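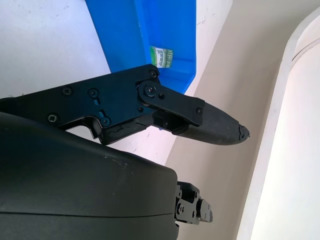
*last changed: July, 16:40 (added the glue bit at the end)*

**Pads and coating, Illidberg bench**

Tip is going. Rubber frayed at the far end, little torn edges curling up. Crosshatch still there over the rest of the pad so grip surface itself not the worry yet, it's the end. Don't pick at the curls!! Trim with the small snips, flush, then leave alone.

Second thing, which I'd missed till I looked sideways on: strip of dark coating along the lower edge, toward the base, cracked. Proper fissures, patchy. Not the pad, separate problem. Keep the two apart in the log please, last month they got written up as one and we couldn't tell which was which.

Rubber stock
- Siken sheet, fine crosshatch, what we normaly cut from. Enough for one more set if the offcuts are used sensibly
- Oda sheet, slightly thicker, smells awful, cuts cleaner. Not tried on a tip
- the roll from the back shelf: perished, binned

Cutting: new blade every sheet. Old blade drags and leaves a ragged edge and I suspect a ragged edge is where the fraying starts. No proof. Round the corners of the tip a touch this time, 400 grit, three or four light strokes and stop. 900 made no odds on the Siken, just polishes it.

Log says new pads were due a look at 2,000 closes. Nobody wrote down the count when this set went on, so no idea where we are against that. Write it on the tape on the drawer from now on. Drawer 3.

Coating
Pavliuk touch-up black is in the cupboard, lid was stuck, soaked it, fine now. Question is whether to go over the cracks or take the strip back and start again. Over the top is ten minutes. Taking it back is an afternoon plus drying. Inclined to take it back, going over just buries the loose bits and they come up again with the new coat. Mask the screw heads first, hex ones clog and then you're digging at them with a pin.

Do NOT wipe the rubber with the solvent used on the coating. Soapy water, lint free cloth, leave to dry on the rack.

To do
- [x] trimming snips found (were in with the tape)
- [ ] cut two tips from Siken, one from Oda, label the backs
- [ ] test patch of Pavliuk on scrap plate, overnight
- [ ] order more Siken either way
- [ ] check pivot screw and the others while it's on the bench, dont overtighten

Glue: tube from the blue box has gone stringy, don't use. Opened a new one, month written on the cap. Needs both faces roughed up and a weight on it till morning. Bench clamp leaves a dent in the rubber, so use the flat steel block with a bit of card under.

Oda tip goes on first if the offcuts come up short.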